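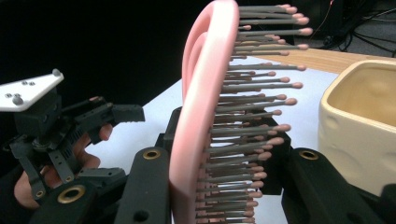 **Flurnent: progress report to Stirkholm, March**

Prepared by Maya Bataineh, Closden

**Work done**

We have recorded 183 demonstrations of the cup task against a target of 400. All of them were made by hand with the paired grippers. The operator picks up an item with one gripper, passes it to the other if needed, and stands it in the cup or takes it out. Nine household items are on the list. The hairbrush sessions are finished, and Uddin has the files for review.

Handovers between the two grippers are slower than we planned. New operators tend to close the second gripper before the first has settled, and those takes get thrown out. We now give each operator a practice session before recording starts.

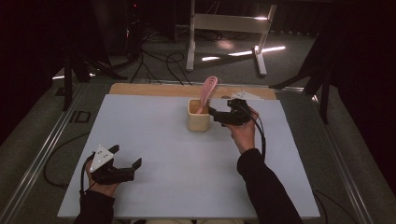
*Right gripper beside the cup, left gripper with its jaws open.*

**Spending**

The $2000 set aside for spare finger pads and cables has not been touched. We expect to order pads next month.

**Problems**

Tracking drops out when one gripper passes in front of the other's marker plate. Uddin is working on a fix. Until then, operators keep the grippers farther apart between moves.

**Next**

- Finish the remaining demonstrations
- First training run on the hairbrush set
- Send Stirkholm the results with the next report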